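January
by Tanvir Khan

Kelgate wants us to believe its new lunch pass saves money. Pay $40 a month, get 35 percent off at any food court in Traltville. I have doubts.

My sister-in-law bought one and swears by it — but she also swore by the Horner juicer.
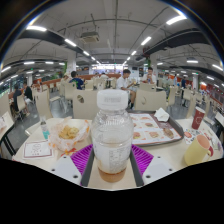
Fried food and a drink, the usual.

The discount skips drinks, combos and anything marked as a special. I read all the terms, and that leaves plain entrees and some sides. To break even you'd need to spend $114.29 a month on those alone.

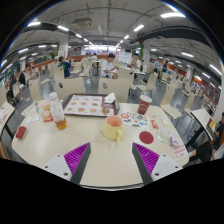 Can you cancel early? Only by phone, and you still owe the rest of the month.

Siu-ming Hsieh wrote in to say the old Slanina punch card was better. I agree. Buy nine, get one, no app.

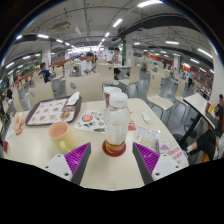 What I'd do with the $40

Buy lunch with it, and pack a sandwich the rest of the time.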